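3.2 Seating and the length of tea visits

The second part of our study concerns the shared rooms in which residents of Tavdale and Hokitz drink tea in the afternoon. In both towns, the habit of visiting such a room is old, but the rooms themselves were rebuilt in different ways. In Tavdale the small square tables were kept. In Hokitz they were replaced by long tables, at which people who do not know each other must sit on the same side.

We gave a written questionnaire to 200 visitors in each town. Of the 248 forms which were filled in completely, 43 came from persons who visit the room every day. These daily visitors are treated separately in the analysis, as their answers on the length of stay were much less varied than those of the others. Forms with missing answers were used only for the open question at the end.

The main result is that visitors at long tables reported shorter stays, but more conversations with strangers. The difference in length of stay was clear for people who came alone and almost absent for people who came in pairs. We had expected the opposite, and we return to this point in Section 4. Figure 2 shows a long table with chairs placed at its side and a teapot on the top.

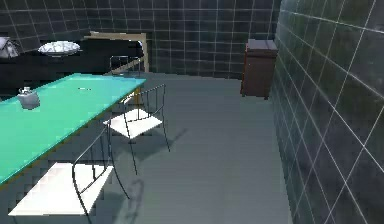

Figure 2. Long table with wire-frame chairs, rendered view.

One visitor in Hokitz wrote that she did not mind the strangers at all, but that at a long table she never knew when it was polite to get up, so she drank quickly and left before the talk could begin. Similar remarks were found on other forms from the same town. They suggest that a short stay should not be read as a sign of dissatisfaction. For several respondents it was a way to avoid a difficult moment of leaving.

The question of who pours the tea was also mentioned often. At the square tables in Tavdale, each group orders its own pot and the person who ordered it usually pours. At the long tables the custom is less fixed. Some respondents said that they offered tea to the neighbor, and others considered this too familiar. Older visitors were more willing to offer, although our sample does not allow us to separate the effect of age from the effect of living in the town for a long time.

A limitation must be noted here. All forms were collected in February, when the rooms are heated and many people stay longer than in the warm months. We did not repeat the survey in summer, and the lengths of stay given in Table 3 should be compared only between the two towns.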